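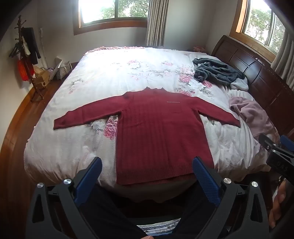
Home | News | Features | Archive | Contact

Print this page | E-mail this page

Last updated: March

Carys Jenkins tests yarn for Viver, a small spinning mill in Somham. Most of her work concerns pilling. "Short fibers migrate out of the yarn and tangle," she said. "More twist holds them in, but the fabric gets harsher."

Samples run for 1350 cycles on a tumbling rig, then are graded by eye against reference cards. Some 900 swatches went through last year. Jenkins does not rely on fiber content labels – "two lambswools can differ by a full grade." Her advice on washing is brief: inside out, cool water, low spin. The mill's next trial covers a two-ply from Tronby.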